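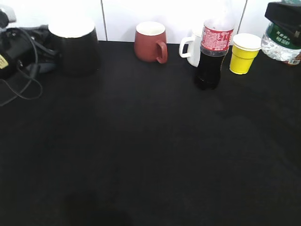

How much of the spring flow at Wurness can be put down to snow that fell before midwinter? A little under half in most years, going by the nine seasons we have on record, although the share drops quite a lot when the autumn has been dry and the soil takes its fill first.

4.2 Early snow and the May peak

We were lucky to inherit the notebooks that Brisa Ventura kept for the Nava catchment, and it would be hard to overstate how much this section leans on them. Her snow stakes at Dronden were read by hand, through some truly miserable weather, and they agree with our own pillow readings to within about 7 millimetres of water. The deepest stake stood at 779 metres above sea level - well below the ridge, so we have been careful not to stretch its readings any higher.

Rigoberto Bañuelos kindly reworked the Meltar runs for us with the lower gauge left out. The May peak arrived a touch later in those runs, and its colour on the map in Figure 3 (blue for late, grey for early) shows the shift most clearly along the north-facing slopes.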